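Climberg Trail Shelter, Model 622
Stullside Outdoor Structures

Product overview

The Climberg is a prefabricated overnight shelter for trail associations, park districts, and land trusts. It is supplied as a kit of numbered panels and may be assembled on a prepared gravel pad by a crew of four. The shelter sleeps up to 4 hikers and is intended for sites without road access.
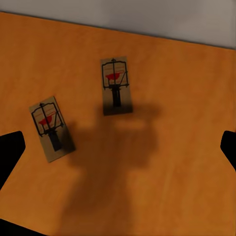 Niloufar Safavi writes that her association carried the full kit to a ridge site in February, and that the panel numbering held up well under snow and gloves. She would have liked longer straps on the roof sections.

Panels and transport

No single panel exceeds 56 pounds. Panels may be moved by pack frame, mule, or sled. Roof sections are 78 inches long and should be carried by two people on narrow trail. Straps are now supplied in two lengths.

Siting

The purchaser is responsible for land use permits and for the distance from streams and marked trails required by the managing agency. Stullside provides stamped drawings on request.

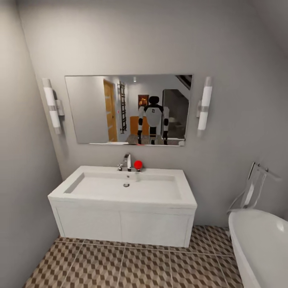

According to Ljubica Trajkovski, the drawings answered most of what her park district asked, but the section on snow load needed a second letter. Allow extra time if the site is above the tree line.

Options

Porch extension, left or right side
Bear-resistant food locker
Register box with hinged lid
Öberg sleeping platform, upper and lower
Trail sign bracket, for posts already in place

Options ordered with the shelter ship in the same load.

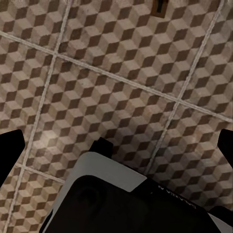
Options ordered later ship separately and may require drilling on site. The porch extension cannot be added once the Öberg platform has been installed on the same side.

Ordering

Requests for quotation should state the site elevation, the nearest road access, and the preferred delivery month. Write to Alvar Tangen, Trail Products, Stullside.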